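Putting your name on it: labelling quilts, blankets and other things that will outlive us
Notes for the Dradwood evening talk - Noeline Prendergast

11 shares
3 comments

(Wait for the tea to go round. Quilts stay folded on the front table, backs up, until I ask for them.)

Good evening, and thank you for having me back. I was last in this hall in November, when the heating was off and I did the whole of my piece on bindings in a coat and gloves, so I'm very pleased to be able to move my arms. If you can't hear me at the back, do wave, as I tend to drop my voice when I look down at the sewing.

I want to begin with the Wihongi quilt, which a good many of you know from the wall at the Lultard show. It is a beautiful thing, all those tumbling blocks in plum and mustard, and I must have walked past it a dozen times before I thought to ask who made it. Well, the family call it the Wihongi because it came out of the Wihongi house with the furniture. There is nothing on the back. Shayne Hoani has gone over every inch of it with me, with a lamp held sideways, and we found a darn, a tea stain and a pencil line along one seam, and no name at all. (Hold up the corner with the darn. Don't pass it round - it's fragile along that edge.)

Somebody sat with that quilt on her knees, or his knees, through at least one winter. I do find it sad. She knew perfectly well who she was, of course, and so did everyone in the house, and I suppose it seemed a silly thing to write down. I have felt exactly the same. I went through my own cupboard before I came tonight and three of mine had no label on them, and one of those I couldn't place at all until I recognised a scrap of my sister's kitchen curtains.

(Pause. Someone usually owns up at this point, so let them.)

So what goes on a label? Your name first, the whole of it. I know "Love from Gran" is sweet, and please do put it on if you want to, but there will be a great many Grans. Then the place you made it, the year you finished it, and who it was for. If there's a story, put a line of that as well. Rangi Mudgway wrote on the back of his very first one, "Made while my leg was mending, bound twice," and I would sooner have that than a rosette.
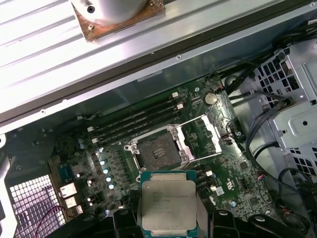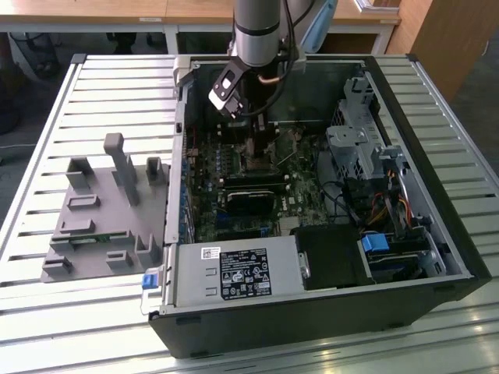
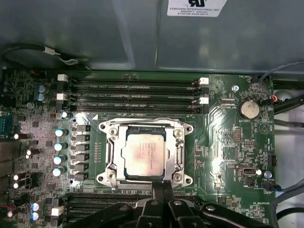

A quilt label belongs on the back, low down in one corner, and if you can bear to plan ahead you should get it on before the quilting goes in, so that the stitches run through it and it can't be picked off without a fight. It needn't be seen when the quilt is on the bed. I'm rather fond of makers' marks that sit where you have to go looking for them. Clockmakers scratched theirs on the back plate, and drawers have chalk on the underside, and in the third of those slides there's a plain white label on the grey metal panel inside the computer, with the company's name on it and part numbers in smaller print. It's hardly pretty, but it says who and it says which, and I have seen some very elaborate embroidered labels with hearts and trailing ivy that managed to say neither.

Now, materials. (Blue folder for samples.) A close-woven cotton takes ink best. Iron a piece of freezer paper to the wrong side to keep it steady, write slowly with a permanent fabric pen, peel the paper off and press it well. Try the pen on a scrap and put the scrap through the wash before you trust it with anything that matters. Mine is the Bodemska one with the fine tip, and I have no shares in the firm, it's just what was in the drawer. Backstitch in two strands is lovely if you have the patience. I'd leave printed iron-on sheets for cushion covers and things that will wear out anyway.

Write it larger than you think you need to. My own early labels are so tiny that I have to take my glasses off and hold them against my nose.

(Unfold the blue and white one here. Ask Shayne to take the other end.)

Then there are the old ones that come to us without a name, and I do want to spend a bit of time on those. You can still label them, so long as you say plainly what you know and what you only believe. Lachlan Sheehan and his sister Ashton Sheehan brought me this one, and they had quite a set-to over it on my sofa. He was certain it was their grandmother's work and she was just as certain it had been bought at a church sale. We wrote both down. The label reads "Owned by the Sheehan family. Thought by Lachlan to be his grandmother's. Ashton disagrees." They went home friends, and whoever has it next will have something to go on.

Please don't guess at a year and write it as though you knew. Pencil it on a card and keep the card with the quilt, if you must.

Same goes for knitted blankets, by the way, and christening gowns, and that box of tray cloths we all seem to have. A bit of cotton tape with a name on it, caught down by hand at the hem, is perfectly good enough.

(Questions. Pens and squares of calico are in the biscuit tin by the hatch. Turn the front quilts over last, so people can see the right sides before they get their coats.)

3 likes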